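Home | Posts | Replies | About

Month 3 of living in Skorkalside without a car. The bus to Murnton is a rumor with a timetable. 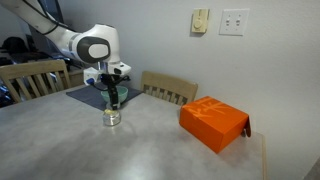

It came once in March. People waved.

2/ I now walk to Grovthorpe for milk. My legs look great and my cereal is always late.
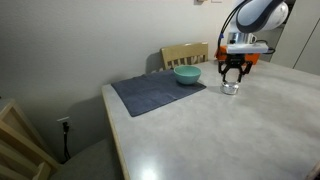

The driver does take exact change, if you ever meet him. 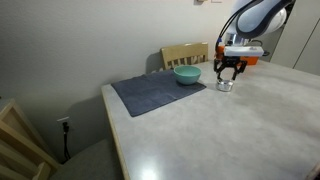
3/ Selling: one bus pass, like new.

Comments
"Try the 225. Bring a book."
"Bring 3."

Recent
Murnton parking, ranked
My feud with a bus shelter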